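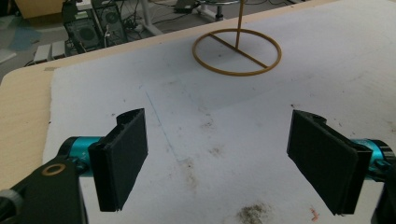 Jerome Estrella comenta que en su grupo el tablero blanco se limpiaba antes de cada práctica y que las manchas viejas se confundían con las marcas nuevas. Conviene hacerlo también aquí, con un paño seco.

Práctica 4. Superficies y tejidos

El soporte de aro se apoya plano sobre el tablero, con la varilla en vertical. Si cojea, se cambia de sitio — no se calza con papel. Las marcas de bolígrafo se dejan si sirven de referencia.

La segunda parte trata de la malla negra. Se pellizca por el centro y se deja que forme pliegues.

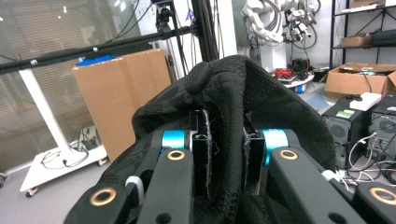
Los hilos sueltos no se cortan hasta terminar la hoja Dundari. Cada pareja anota 30 lecturas y entrega la hoja en octubre.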